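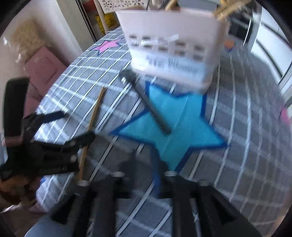

Peut-on laisser une nappe enduite sur la table toute l'année ?

Tant qu'on la soulève de temps en temps pour aérer le plateau, elle peut rester en place. Sur un bois huilé, prévoir un molleton entre les deux.

## Nappe Clivholm – gris à quadrillage blanc, étoiles

Nappe enduite pour table de cuisine ou table d'activités. Fond gris, quadrillage blanc, étoiles bordées de bleu foncé : de grandes étoiles bleu turquoise et d'autres plus petites, roses. Le motif convient aussi bien à une chambre d'enfant qu'à un coin repas.

**Caractéristiques**

- Largeur du rouleau : 108 cm
- Vente au mètre, 6 m maximum d'un seul tenant
- Bords francs, sans ourlet
- Envers textile

**Entretien**

Éponge humide et savon doux. Les traces de feutre partent mieux avec le nettoyant Briltance, à rincer ensuite. Pas de machine, pas de sèche-linge, pas de fer. Les plis de livraison s'effacent à plat en presque 20 heures – tirer légèrement sur les coins si besoin.

**À poser dessus**

Les paniers en plastique ajourés ne marquent pas l'enduction, même chargés de petits ustensiles en bois. Pour les plats chauds, utiliser un dessous-de-plat : l'enduction supporte 60 °C.

**Commande et retrait**

Coupe à la demande, non reprise une fois faite. Retrait au magasin Visser de Lotelville ou envoi roulé sur tube. Le prochain arrivage du coloris gris est attendu le vendredi 17 septembre. Les coupons déjà réservés seront servis en premier.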